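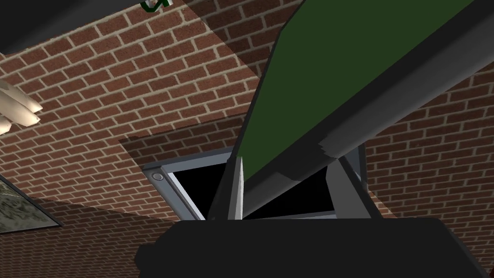

Visit to Kadow, 28 February 2019

Four of us went: Tamara Ciobanu from purchasing, Ademir Trindade from the workshop, Orsolya Vincze from maintenance, and me. The purpose was to see whether we should put a two-handed robot in next year's equipment plan, and if so, under which heading. Kadow had invited several possible customers for the same day, and there were 12 of us in the group altogether.

We arrived at half past nine. Parking is behind the building and you have to ring for the gate. Waltraud Wallner met us and took us straight upstairs, past the workshop, which we saw after lunch.

The morning: simulation

Kadow do most of their early work in simulation before any hardware is ordered. The room has six desks and one large screen. They build a room on the computer with walls, openings, panels and shelves, put a model of the robot in it, and have it practise the task many times over. The rooms are quite plain. Brick walls, a picture hung here and there, flat colours. Radosław Brzozowska, who builds them, said the plain look is deliberate and that the time goes into shapes, weights and the way parts touch each other.

Ademir asked the question we had all come with, which was how much of this carries over to a real machine. Radosław said reach and clearance carry over well. Grip is less certain, and anything with cloth or cable in it has to be tested on the real thing. He would not give a percentage.

What I found useful for planning is that the simulation can be bought on its own. You send drawings of your work area and a description of the job, and they tell you whether the arm will reach, where it will hit something, and which hand or gripper is likely to suit. The price quoted to us was 1680 euros for a single work area, with one round of changes included. A second work area in the same building is cheaper, but we did not get a figure.

Orsolya pointed out that our drawings of the packing bay are out of date. The pipework along the back wall was moved and is not on them. If we go ahead with a study, somebody will have to measure the bay again first, and that should be allowed for in the hours.

Lunch was soup and rolls in the canteen.

The afternoon: workshop and costs

Downstairs there were two real arms on stands and a third in pieces. We watched one of them open and close a cabinet flap and move parts between trays. It was slower than I had expected. Ademir timed a few goes and thought it would do for our night work, where speed matters less, but would hold up the day shift.

The talk on costs was the best part of the day. Waltraud went through what customers tend to leave out of the first budget:

Guarding and floor fixings. We would need both. Our floor is old and Orsolya wants it looked at before anything is bolted down.
Spare fingers. These wear and are charged separately, at 646 euros a set for the type we saw.
Training. Two people for three days, at their site. Travel is on top.
Software renewal from the second year.
Time lost while the machine is being set up. She suggested planning for three weeks and said most people plan for one.

Tamara asked about leasing. Kadow do not lease themselves but work with Grovungate, who do. The term is three years and the machine goes back at the end unless you buy it out. Tamara is going to ask Grovungate for terms directly. She would also like a second quotation from Csizmadia before we commit to anything, as our rules require two for this size of purchase.

We also asked about service. Call-outs are from their own building, and we are 300 kilometres away, so same-day repair is not realistic. A spare controller kept on our shelf would cover the most common fault. It is another line in the budget.

One of the other visitors asked about Zalance, the planning program Kadow use to lay out the work areas. It reads our drawing files. We would not need our own licence for a study.

What we agreed in the car

Leave the robot itself out of this year's plan. Put in the simulation study for the packing bay, plus two days for Orsolya to re-measure. Get the second quotation and the leasing terms in by April, when the draft budget goes up. Ademir will write down the night jobs he thinks are suitable, with weights and sizes of the parts – Kadow need these before they can start.

I have the price sheet and the training outline in the shared folder. The slides have not been sent yet.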